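Mutdale Handheld Gripper Pair

Sold as a matched set, left and right. Ships from our Gagnon workshop.
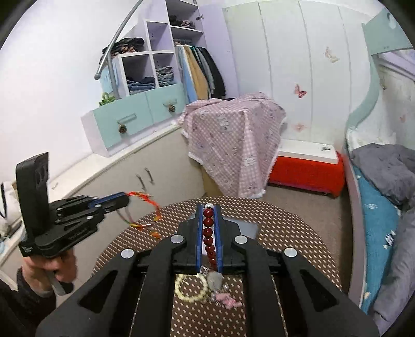

I'm Lorena Paredes and I build these. I started making the Mutdale pair when I got tired of teaching arms with a joystick, because small floppy things are miserable to do by joystick and they're most of what I want a robot to pick up. With the pair you just hold one in each hand and do the job yourself, and the recording is what your robot learns from. Jewelry is my favorite test. A strand of round beads wants to roll out of anything hard and flat, so I line the jaws with those narrow blue pads, and they close on the beads evenly from both sides. A cord bracelet is a different kind of trouble - it swings when you move it, and you want that swing in your recordings, since your robot is going to have to deal with it too.

What you get

2 grippers, one camera on each
3 spare sets of blue pads
2 charging cables
Skinirance recording software, one license, no yearly fee
A carrying case (foam cut for both grippers, not for your snacks, sorry)

Each gripper weighs 348 grams. I fought hard for that number! The first version was a brick and my wrist was done after a few minutes. The outer arms have triangular cutouts now, and the handle is gray and slim enough that my smaller-handed testers can get their fingers all the way around it.

Recording with it

Squeeze the trigger to close, let go to open. Skinirance starts a new demonstration when you double-squeeze the left one and saves it when you double-squeeze again. Do the task at the speed you'd like the robot to do it, or a touch slower. Please move the objects between takes! I see a lot of people put the bracelet back in exactly the same spot every time, and then they write to me when the robot can't find it two inches over. Change tables, too, and change tablecloths. A busy pattern under small shiny things is good practice.

Battery life is good for an afternoon. Internal memory holds 2000 short demonstrations before you have to unload.

Will it work with my arm?

If your arm takes a standard two-finger tool, probably. I sell the matching robot-side jaws separately under the name Festivetti, same pads and same opening, and you do want them to match. Send me your flange drawing before you order and I'll check it.

Pads wear out. Wipe them with a damp cloth, skip the alcohol, and swap them when the edges start to curl. The next batch of pairs goes out in October, and spare pads are in stock now.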